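Community Help > Government and Public Life > Defence and foreign affairs

Minister says export deal is "agreed" — is there any way to check what has been signed?

Asked by Ynyr Prydderch, August 2026
3 replies

I live in Gorbridge, where the Dafis yard is the only big employer left on the river. Last month a defence minister came up with a hard hat and a photographer and told everyone that an £18 million export deal had been "agreed" for the yard to build 2 patrol boats for an overseas navy. The boats are the Plalden type, which Dafis has been trying to sell for as long as I can remember. The electronics would come from Noda.

I've read the press release several times now and the more I read it the less I think it says. It has "agreed" in the headline. By the second paragraph it's "agreement in principle", and further down there's a line about "subject to final terms". It doesn't name a delivery date. It says the deal will "support" jobs at the yard, which could mean new ones or the ones already there, and when I rang the minister's office to ask which, I was told the release spoke for itself.

We had the same thing in January with a different minister and, as far as I can tell, the same boats. That one was a "letter of intent". So has something moved on, or have they announced it twice?

I'm not against the deal. My brother-in-law is a welder and I'd like it to be true. I would just like to know:

what "agreed" means when a government says it about a defence sale
whether there is a public document that would show a contract exists
whether a member of the public can ask, and who

Please don't tell me to write to my MP. I've done that and got the press release back.

Reply 1 (marked as helpful)

I used to work on the paperwork side of export sales, on kit a good deal duller than patrol boats, so treat this as general and not as knowledge of your yard.

"Agreed" has no fixed meaning. There are several stages and a press office can put that word on any of them. Going from weakest to strongest you'd usually see something like this:

A letter of intent. Two parties say they'd like to do business. It costs almost nothing to sign and normally either side can walk off.

A memorandum of understanding, or an "agreement in principle". A bit more detail, often signed by governments and not by the companies, and often not binding on price or quantity.

A contract. Named goods, a price, a payment schedule, penalties.

A contract that is in force. This is the one that catches people out. A contract can be signed and still not do anything until the conditions in it are met, which might be the first payment, the financing, an export licence, or a vote in the buyer's own parliament.

From what you quote, January was the first of those and last month was the second. So it may have moved on a step, but I wouldn't order steel on it.

On documents. You are very unlikely to be shown the contract itself, as both sides will call it commercially confidential. What you can look for is anything that has to exist because the contract does. If Dafis is a registered company its annual accounts are public, and a job that size for a small yard ought to show up in the directors' report or the order book. They can be many months behind, mind. The government also publishes figures on export licences, though they're grouped by type of goods and destination and you may struggle to pick out one order. And look at the buyer's end. Plenty of countries publish their defence budget line by line, or at least argue about it in the local papers. If the other navy has no money set aside for boats, that tells you more than any hard hat will.

You can put in a freedom of information request to the department. Don't ask for the contract. Ask for the date on which any contract was signed, or confirmation that none had been signed on the day of the visit. A narrow question is harder to bat away. They should answer within 20 working days, though they can take longer if they're weighing up an exemption, and they may refuse on international relations grounds. You can ask for an internal review if they do.

As for "support" jobs — I'd assume it means the ones already there until somebody says otherwise in writing. I once saw a release that "supported" more people than the site had parking for.

Reply 2

its all spin mate. they announce everything twice. if the boats turn up they turn up

Reply 3

Mostly agree with the first reply but I'd be a bit careful with the accounts idea. My town had a similar promise over some armoured trailers and the company put it in the annual report as an "expected order", in the section with all the nice photos. People waved that about as proof. It was never in the actual figures, and the number of new jobs in the end was 11, most of them on short contracts. So read the notes at the back, and look for money received from customers in advance. If a buyer has paid a deposit it should be in there somewhere.

Two other things you could try. Suppliers know before anyone. If Noda is a listed company it may have to tell its shareholders about a big order, and it won't want to get that wrong. See if it has said anything at all. Silence doesn't prove there's no deal, the Noda share might be too small to mention, but I'd find it odd.

Then ask the union at the yard, if there is one. They'll know if the shift pattern for next year has been talked about. Ours were told nothing, and we ought to have taken more notice of that.

I wouldn't go as far as saying the minister lied. "Agreed" is true if two people shook hands over it. I'd want to see who pays for the boats, and when, before I believed a word of the rest.
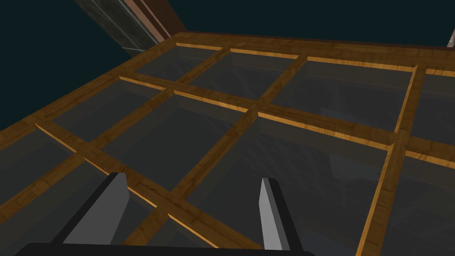

Marilou Agbayani: Worth finding out who is lending the money as well. If the buyer needs a loan guaranteed by our own government, the sale can sit there "agreed" for years while the guarantee is argued over, and if the buyer stops paying it's us covering the bill. I'd add that to the FOI request, as a separate question so they can't refuse both together.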